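Chapter 4
Sorting and Storing Mixed Goods

Category: Warehouse Practice / Inventory Basics

4.1 The problem of mixed stock

Most introductory treatments of inventory assume that goods arrive in uniform cases, each case holding one item, and that each item has one assigned place on one shelf. Under these conditions the storage problem is mainly one of geometry. The planner measures the case, measures the shelf, and divides.

Mixed stock does not allow this. Returned goods, sample lots, donated goods, and end-of-season remainders reach the receiving dock in containers whose contents differ in size, shape, weight, and value. A single tote may hold a scarf, a cup, and a plush toy. The cost of handling such a tote is set by the number of separate decisions it requires, and its volume has little bearing on the result.

This chapter deals with the methods used to reduce that cost. Section 4.2 defines the terms. Section 4.3 compares fixed and floating locations. Section 4.4 covers count accuracy, and Section 4.5 applies the methods to the Gillach returns center, a case that will be used again in Chapter 6.

4.2 Terms

A unit is the smallest quantity that can be issued. A lot is a group of units received together under one record. A location is any place that carries its own label and can be entered in the stock record, whether it is a shelf, a bin, a basket, or a marked area of floor.

A location is called pure when it holds units of one item only, and mixed when it holds units of two or more. The terms describe the state of the location at the time of the count. A pure location becomes mixed as soon as a second item is placed in it, whether or not the record has been changed.

Search time is the time between a worker's arrival at a location and the removal of the correct unit. In a pure location, search time is short and nearly constant. In a mixed location, it rises with the number of items present and with how closely they resemble one another. Ingvarsson's rule of thumb, used in many of the exercises, treats items of similar color and size as a single group for purposes of estimating search time.

4.3 An outline of the Gillach case

The Gillach center was laid out by Leif Ravn with 1000 labeled locations on 2 floors. All were intended to be pure. At the first full count in May, the record listed 2584 units, and many of the smaller items were found in locations assigned to something else. The Trirkico record system in use at the time allowed only one item number per location, so the displaced units could not be entered where they stood.

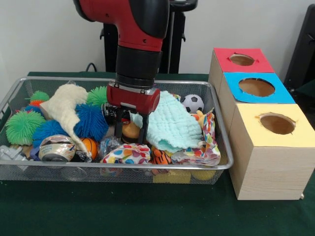

Should a mixed location be emptied before it is counted?
Small mixed locations should be emptied, as units at the bottom are easily missed when a count is made from above.

Related sections
Receiving and Inspection
Fixed and Floating Locations
Cycle Counts
Exercises for Chapter 4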